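Home | Reviews | Kitchen | Workshop | Forum | Contact

Kaltanley light timber cutting board – long-term review
By Malsha Matubbar
Print this page | E-mail this page
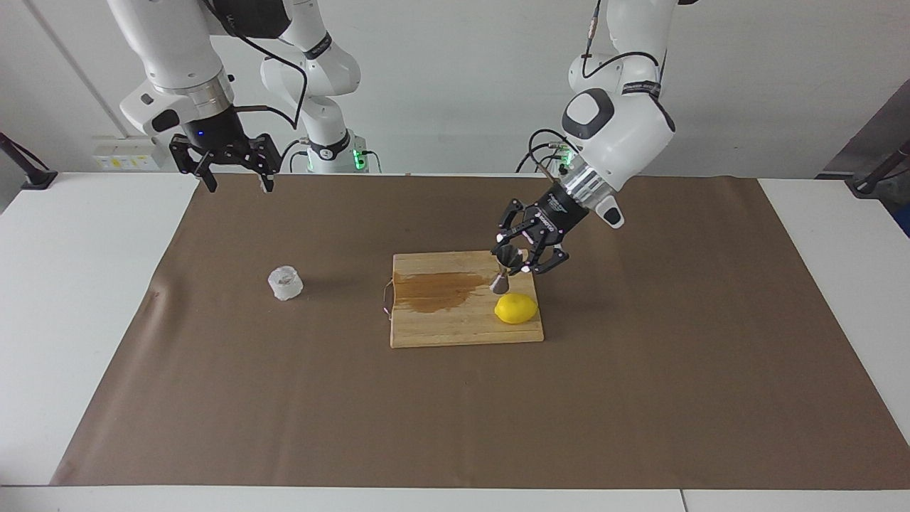
I bought the Kaltanley to replace a plastic board that had gone furry with knife marks. It is a plain rectangle of pale timber with no juice groove, no feet and no handle. Both faces are usable. Mine has been in daily service since February and gets oiled once a month with food-grade mineral oil, wiped on at night and left until morning.

Staining is the main question with any light-coloured board. Beetroot, soy and red wine vinegar all leave a mark if they sit. My test was a spoonful of each, left for 2 hours on a freshly oiled face and then again on a face that had gone six weeks without oil. On the oiled face the soy and vinegar came off with warm water and dish soap. The beetroot needed coarse salt and half a lemon, rubbed along the grain and rinsed after five minutes. On the dry face all three left a shadow, and the beetroot one is still there.

Lemon does lighten the surface slightly, so treat the whole face and not only the spot. Re-oil once the board is fully dry.

The lack of a groove is a fault in my view. Anything runny goes where it likes and ends up on the bench. I put a large sheet of brown paper underneath for messy jobs. Marisa Negri, who tested the Ngata board for this site, prefers a silicone mat, but the paper holds this one steady enough and can go in the compost.

Flatness: checked with a steel rule at purchase and again last month. No cup that I could measure. The board is always stood on edge to dry – if you leave it flat on a wet bench I would expect a different result.

Knife feel is good. It is softer than the Ngata and easier on an edge, and it shows cuts sooner. A light sand with 240 grit took most of them out. Sand both faces equally.

Weight is moderate and it fits a standard sink on the diagonal. Not dishwasher safe, as the leaflet says.

I would buy it again for vegetables and fruit. For roasts, get something with a groove.

Print this page | E-mail this page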